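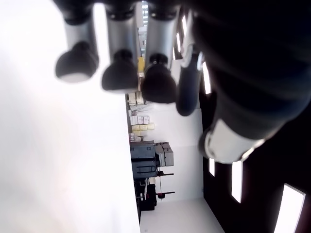 Close-up, silver and black. Tap to enlarge.

Culteck Moriarty Folding Step Stool
Sold by Dulell Home Supply, Clanden

Every kitchen has a shelf built for someone taller. You can rearrange your life around it, or you can keep standing on the chair with the bad leg. The Moriarty is for people who have used up their luck with the chair.

It opens with one hand and a firm opinion. The treads are ribbed, the feet are rubber, and the whole thing folds flat enough to vanish behind the fridge, where it will meet your other step stool.

Rated load: 300 lb
Top step height: 23 in
Steps: two
Assembly: none, despite the booklet
Item no. 415

Wipe with a damp cloth. Do not oil the hinge. Jordan Mellor in our returns department has asked us to repeat that: do not oil the hinge.

Spare feet are sold in pairs, so losing one gets you a bonus foot. Orders in by noon Wednesday ship the same day. Store pickup is at the side door; ring twice and ask for Jasper Van Rooij.

Customers also bought: light bulbs, taller shelves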